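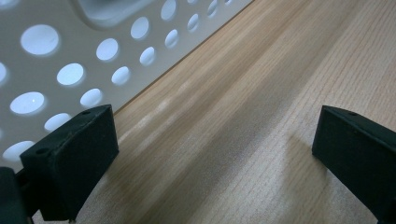 On September 26, 2018, Liya Chala wrote:

> Can someone tell me whether the allotment path is a right of way or
> just a habit? The new sign at the Piseck Lane end says PRIVATE in
> capitals, and I have walked it every morning for 9 years without
> being told off by anything larger than a goose. Also, does the 407
> still stop by the gate? I stood there for an entire flask of tea.

Liya,

The path is both, in that order of doubt. It is on the old parish map as a dotted line, it is missing from the new one, and the county's copy has a staple through the part we need. Tomoyo Kobori went to look at it in June and was allowed to see it for the length of time it takes to make a photocopy of the wrong page.

What we have so far is 109 statements from people who say they have used it for 20 years or more. A fair number of these are excellent. One is chiefly about a dog. Two contradict each other about where the stile was, and I gather the couple who wrote them are still married. If you haven't filled one in, please do, and please stick to what you walked and when. Your 9 years still count as part of the picture even if you can't manage the full stretch by yourself. The goose can be left out.

The sign went up when the field changed hands. The new owners are called Pestari and so far they answer letters, which puts them ahead of the last lot, who used them to light the stove. They say the sign is meant for cars. I have suggested they add the word "cars" to it and they are thinking this over.

As to the bus: the 407 hasn't stopped at the gate since the timetable changed in June. It now stops by the chapel, where there is a shelter, a bench and a view of the place it used to stop. It is every 90 minutes, or that is what's printed on the post. The old flag is still up at the gate, so you were in good company. Eun-ji Maeng waited there in the rain last week with two bags of onions and has written to the bus people in terms I would not repeat on a list with an archive.

Forms are in the blue box at the library, under the leaflets for the choir. Please don't post them through my door, as the letterbox sticks and I lost the corner of somebody's 1987.

Tomomi Hirano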